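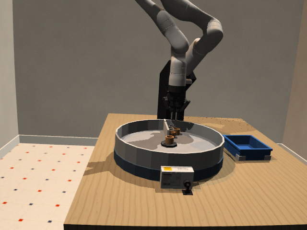 Speaker notes, evening talk before the second performance
Stondano, 2021-09-16

Good evening and thank you for coming early. Check that the people at the back can hear. If not, ask for the hand microphone, the one on the stand is weak.

I was asked to speak for half an hour on the play you will see tonight, "The Salt Road to Umia". I will not tell the ending. I will tell where the story comes from, how it became a musical play, and what I would like you to listen for.

1. The old ballad

The story begins as a song with 33 verses. It was sung in the hills over Umia during the winter work, mostly by women, and mostly without any instrument. A young wife walks down to the sea to buy back her husband, who has been taken by the salt king. She has nothing to pay with, so she pays with words. At each gate she must give away one word and she can never say it again.

(Read verse four in the original, slowly, then in English. Do not sing it!)

My English version:
"I gave him bread, I gave him door,
I have not bread or door to say,
and still there was a gate before
and still I had the half of way."

I know that "the half of way" is not good English. I tried to repair it many times and each time I lost the rhythm, so it stays.

2. From song to stage

The first stage version was made in Nseir, for a hall with 80 seats and a piano which could not be tuned above the middle. It had no dancing and only four singers. I saw it twice. The second time I had a bad cold and I remember mainly the coughing, mine and other people's.

In that version the salt king did not appear. He was a voice behind a curtain. Tonight he is on the stage from the first minute, sitting, and for a long time he does nothing. Some critics did not like this change. I like it, but I understand them. A voice without a body is more frightening, and a king who sits must be a very good actor. In my opinion ours is good in the first act and very good in the second.

Then came the larger production in Plirnden, with an orchestra and a chorus of 40. For me it was too much. The ballad is a small thing, one woman and a road, and the chorus stood on the road. But from Plirnden we have the gate music, and the gate music is the best part of the score, so I must be grateful.

(Pause. Drink water.)

3. The lost words

I want to stay longest with this point.

When the wife gives away a word, the word disappears from her songs. The writers were strict with it. After the second gate she cannot say "hand" any more. In the duet of the second act her husband sings "hand" seven times, and she must answer him each time with something else. She sings "this", or "what you hold with", and one time she sings only the note.

Please listen also to the orchestra. Each word has its own small figure, three or four notes, and when the word is gone the figure goes as well. The clarinet has the figure for "bread". After the first gate the clarinet is silent for a long time. When it returns, ask yourself who is singing.

(Play the two recordings now. First the clarinet, then the duet. If the sound does not work, go on, do not wait for it.)

4. Translating it

The problem in English was the short words. In the original, "door" has three syllables and its absence leaves a real hole in the line. In English the hole is tiny. We moved the stress so that the missing word would always fall on a strong beat. It took us from January until the first rehearsal, and two of the songs were still changed after that.

We also had to choose one word for "home". The original has two, one for the house and one for the people inside it. I wanted to keep both. The director wanted one. There is one.

5. Practical things

The first act is long and the second is short. The interval comes after the third gate. The printed text of all songs is on sale at the front desk; we have 200 copies and they contain the original beside the English.

Time for questions, ten minutes. If someone asks about the ending, say that I will stand near the stairs afterwards — and then really go there, last time I forgot.

Thank you, and enjoy the evening.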